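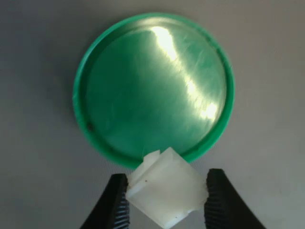
Solène Leclerc would have bought the stiffer fingers and been done with it. Blandine Delorme wanted numbers first, so she ran both Rikero pairs on the same block and the same lid, 30 picks each.

3 min read

"The ribbed pads hold better," Delorme says. "They also forgive a bad approach — up to a point." 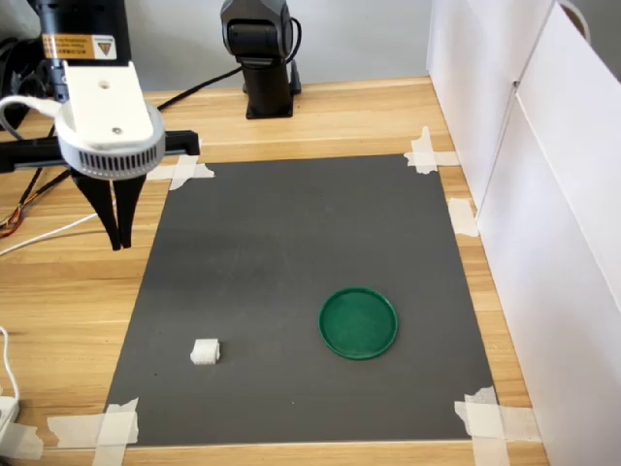 Which pair drops less? The ribbed one, which finished with 7 fewer misses.

Delorme kept the Ekov controller on its default settings for both runs. "If I tune it for one, I've stopped comparing," she says.
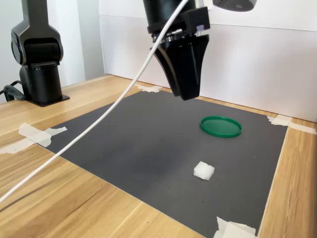
The lid comes next. She expects its rim to be harder on the smooth pads, and plans to start on Monday.

Comments

94pascal: Same force limit on both?

tmo: We wore out ribbed pads by 2000 cycles.

Related
Sabatier wrist mounts compared
Flullilano camera: first week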